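Reading time: 1 minute

Teaching a Robot to Tidy Up

Robots are good at doing the same job over and over in a factory. Bedrooms are harder. Toys are soft, and they land in a different spot every day.

A company called Luik sells a kit named Zaken that helps with this. It is a gripper you hold in your hand. It has two fingers with blue pads that open and close. You pick things up with it, and a camera on the gripper records what you do. Later, a robot can learn from the recordings.

One job in the kit's guide is "toys into the box." You start with the fingers wide open, over the bed, and choose a toy.
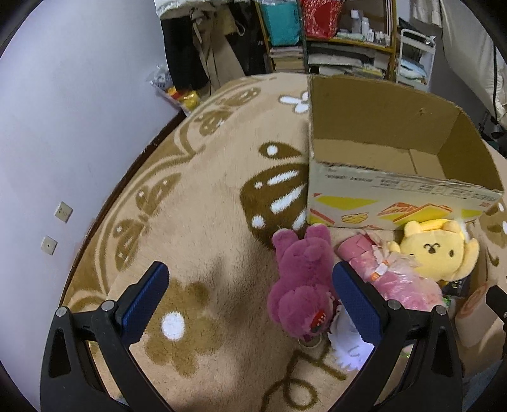 How many times do you have to do it?

The guide asks for 300 tries at each job. Plush toys squash when you squeeze them, and plastic wrapping crinkles and slides, so the robot needs plenty of practice to copy.

Who can use it?

Zaken is made for schools and clubs. Eglė Kuusk, who teaches with it, puts students in groups of three and lets them take turns. An adult has to set up the camera first.

Contact Us | © 2024 Gutstead Kids | Back to top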